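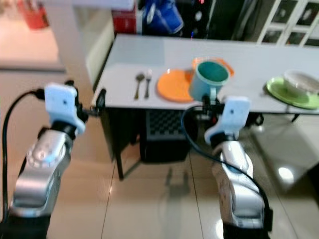
Photo: Sketbridge

Sketbridge sells its table-setting package as a monthly service. The customer supplies the table and the dishes. Sketbridge supplies a pair of arms with grippers, the control software, and a technician for the first 30 days.

Nélida Tapia runs deployments for the company and came to it from Alaoui, where she worked on packaging lines. She describes the product in narrow terms. "It sets a place and it clears a place," she said. "Spoon, fork, plate, mug, bowl. If a customer asks for wine glasses, I tell them no."

The acceptance test at each site consists of 248 placements, logged one by one. At Sakwood, a residential training center that took the service in November, the arms passed 141 in a row before the first fault. The fault was a fork. "Flat metal on a flat top is the worst case we have," Tapia said. "The jaw tips have to get under an edge, and there is hardly any edge. A mug is easy. You have a rim and you have a handle, and you pick one."

Bright dishes help, in her experience. Orange and lime green stand out against a pale tabletop, and a white bowl is easier to find when it sits on a colored plate. Glossy floors are a separate matter. Tapia asks sites to send photos of the room with the ceiling lights on before she quotes a date.

Setting one place takes 59 seconds at the default speed. Customers can raise it, though Tapia advises against doing so in the first month. Cables are checked every morning for rubbing along the outside of each arm.

Stuvatar, a rival service, offers a single-arm version at a lower fee. Tapia has tried it. "It's good on plates," she said. "Ask them about stacking."

The Sakwood contract comes up for renewal after the trial period. Tapia wants the fork routine rewritten before then.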